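28 January 2019
Bench notes, staining trials, Umgate workshop
Entry by Diệp Lý, additions by Arben Vasić marked AV

Continuing with the plastic containers. Goal for the day was to see whether the dark stain wipes to an even tone on smooth plastic, and whether the cloth weave leaves lines in the finish. Previous batch (May) was done with a brush and the brush marks were still visible after the topcoat.

Stain is the Hoshino dark brown, undiluted, from the tin opened last week. It has thickened since then. Stirred well before decanting, skin removed from the top and discarded. Small cup only, refilled as needed. Last time we worked straight from the tin and got grit in it.

Prep was the same for all pieces:

Wash in warm water with a little dish soap, rinse, air dry.
Scuff outer faces with a fine pad. Inner faces left alone.
Wipe down with a clean cloth immediately before work starts.

Scuffing was uneven on the first two pieces. The corners are rounded and the pad skates over them. For the third I folded the pad in half and worked the corners first, then the flats. Better, but slow. The row of holes near the rim collects scuffing dust, which then comes out on the wipe cloth. Needs a dry brush before the wipe. Add to the prep list.

Worked on the floor over the old beige cloth, as the bench was taken up with Avero parts. One person wiping, one holding the cloth so it does not bunch up under the piece.

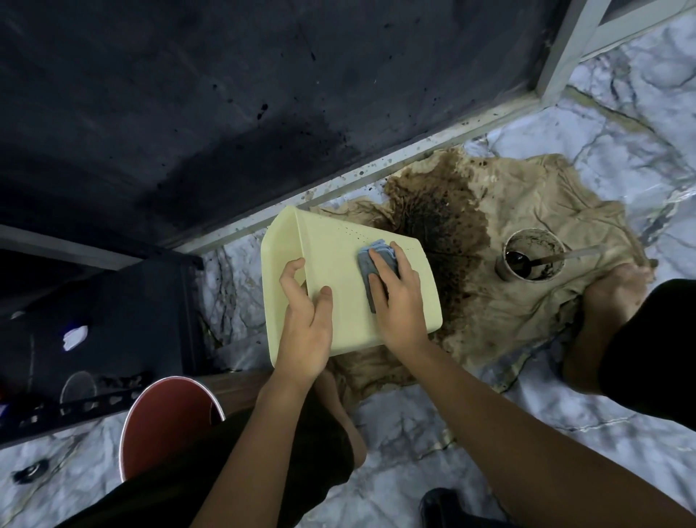

Pale container on its side over the drop cloth, upper face under the blue-gray cloth. Cup and stick at right.

Observations on the wipe. A folded cloth gives more even pressure than a loose one. Four layers seems right; beyond that I can't feel the rim. Refold to a clean face often. The left hand has to stay on the lower rim, otherwise the container turns when pressure goes on near the far corner.

Spill: a large patch of stain on the drop cloth, nearly black in the middle and tan at the edges. I checked the marble under it at the end and found no mark. I would not count on that a second time. The cloth is one layer of cotton and it is saturated in that area.

AV: Put the plastic sheet under the cotton next time. There are 3 left on the roll shelf. Also, the stick should not stay in the cup. It is long and top heavy and the cup is small.

Agreed on the sheet. On the stick, a shorter one would do. Cut one down from the offcuts.

Drying. Pieces moved to the rack at 16 degrees, door closed. Touch test in the morning, tape test after 74 hours. Clullance data sheet for the topcoat asks for a warmer room than that, so the topcoat waits until the heater is back.

Open points:
Does the stain creep through the holes to the inner face? Check with a lamp once dry.
Try one piece with no scuffing at all, as a control.
Ask for the price of a second tin. Account number for the order is 2,712.
Drop cloth: keep for rough work, do not fold it stained side in.

Cup to be scraped out and wiped, not rinsed in the sink.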